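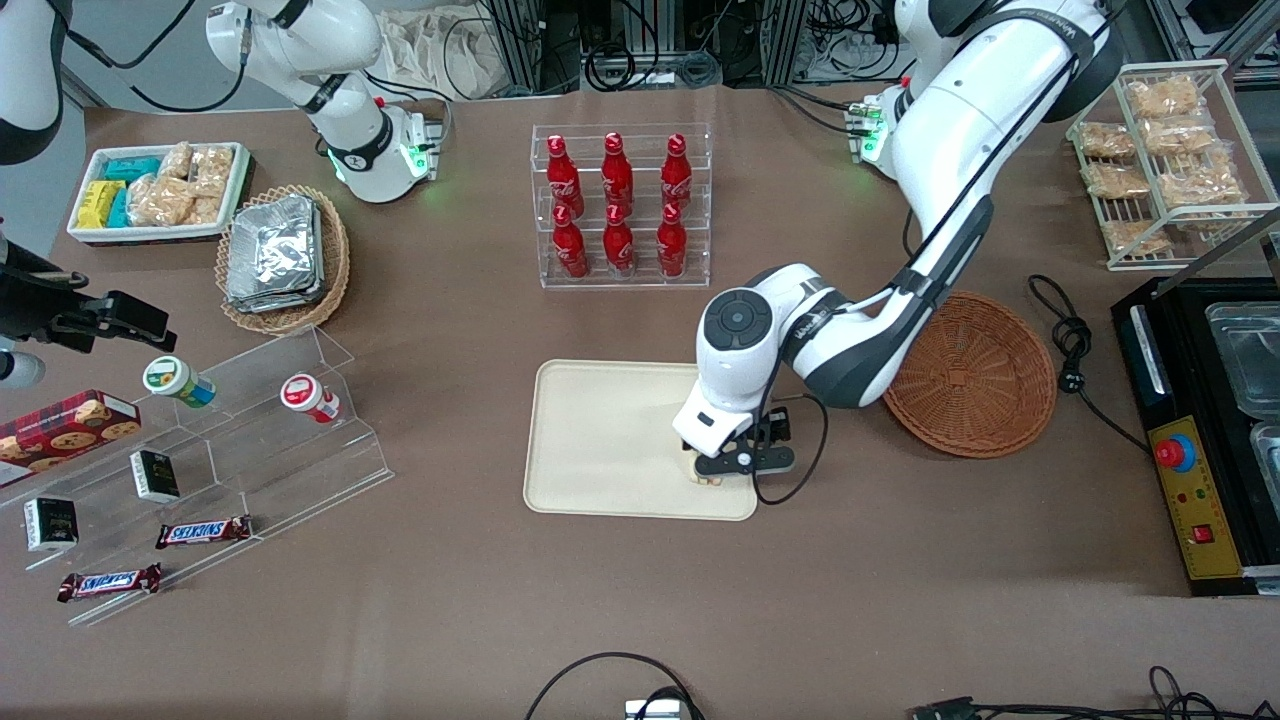
Proyectos de alumnado / Robótica aplicada / Memorias de evaluación

Evaluación del kit bimanual Honum para preparar bandejas de merienda

Memoria del proyecto, 29 de mayo de 2023

Cuando nos propusieron evaluar un producto comercial en lugar de construir algo desde cero, reconozco que en el grupo hubo cierta decepción. Veníamos de un cuatrimestre entero soldando y ajustando, y lo de leer manuales y rellenar tablas nos sonaba a trabajo de oficina. Nos equivocábamos bastante, y queremos empezar dando las gracias a nuestro tutor, Ferenc Mészáros, que insistió en la idea con una paciencia enorme (y que nos prestó su mesa más grande durante casi todo el curso).

El producto es el kit Honum, que distribuye la empresa Flernent: dos brazos blancos con pinza paralela, el software de control, llamado Nartey, y una licencia educativa de un año. Flernent lo ofrece a centros de formación y a pequeños negocios que quieran probar tareas de picking sin meterse en una instalación industrial. Nuestra pregunta era sencilla: ¿puede un grupo de estudiantes, con el manual y sin ayuda externa, conseguir que el kit prepare una bandeja de merienda con productos normales de supermercado?

1. El puesto de trabajo

Dedicamos mucho más tiempo del previsto a la mesa. La cubrimos con papel marrón y colocamos los productos alrededor de una bandeja central de color crema, que es donde se depositan los artículos. Al fondo pusimos seis botellas de Coca-Cola en un expositor transparente de dos alturas, tres arriba y tres abajo, y a un lado un soporte escalonado con tarros tumbados, un par de Snickers y unas cajitas negras. Los paquetes plateados fueron a una cesta de mimbre, y las bolsas de aperitivos se repartieron entre una bandeja blanca y una rejilla metálica.

Queríamos variedad a propósito. Una caja rígida se agarra casi sola, pero una bolsa con aire dentro se deforma y se escurre, y un tarro tumbado obliga a pensar bien por dónde entra la pinza. El manual trae ejemplos con cubos y cilindros, muy bonitos y muy poco parecidos a lo que uno compra para merendar.

2. Instalación y puesta en marcha

El montaje mecánico fue cómodo. Las bases se fijan al borde trasero de la mesa y las piezas vienen bien etiquetadas. El cableado es otra historia: el cable fino que baja por la muñeca junto a la pinza nos dio guerra durante semanas, porque en ciertas posturas del codo rozaba con los productos altos. Escribimos al servicio técnico y nos contestó Tibor Simon, muy amable, con un esquema para pasar el cable por otro lado. Mejoró, aunque no lo resolvimos del todo.

Nartey se instala sin sobresaltos. La calibración de los dos brazos, en cambio, exige repetir una secuencia larga cada vez que se mueve la mesa, y nosotros la movíamos mucho más de lo que deberíamos.

3. Pruebas

Hicimos 402 intentos de recogida y depósito en la bandeja, repartidos en 48 sesiones cortas. Consideramos válido un intento cuando el artículo quedaba dentro de la bandeja, sin caerse y sin que nadie tocara nada. Las cajas y las chocolatinas dieron los mejores resultados. Las bolsas se llevaron la mayor parte de los 164 fallos, casi siempre por un agarre demasiado cerca del borde: la pinza cerraba, levantaba un poco y la bolsa se iba girando – con bastante elegancia, todo hay que decirlo – hasta soltarse.

Con las botellas fuimos prudentes. Bajamos la velocidad y limitamos la altura, de modo que los tiempos de esa parte no son comparables con los demás y los dejamos fuera de la tabla final.

4. Valoración del producto

Nos ha gustado el kit. Los movimientos son suaves, los indicadores verdes de las bases se ven desde cualquier punto del aula y la documentación básica está bien escrita. Echamos de menos una guía seria sobre objetos blandos y una forma más rápida de recalibrar. El precio educativo que nos comunicaron, 2,000 euros por la ampliación de licencia, nos parece alto para un centro como el nuestro, y así se lo trasladamos a Flernent.

Para quien continúe el trabajo en octubre: las hojas de resultados están en la carpeta compartida del grupo, y la configuración de velocidades lenta se llama "botellas_2". No uséis la primera, que tiene un límite mal puesto. Nos encantaría que alguien probara los dedos de goma que vende Prurkach, que encajan en la pinza y que a nosotros nos llegaron demasiado tarde.

Memorias recientes
– Clasificador de tornillos con cinta de segunda mano
– Riego automático del invernadero: segundo año
– Comparativa de sensores de distancia para principiantes
– Un brazo impreso en 3D para el taller de dibujo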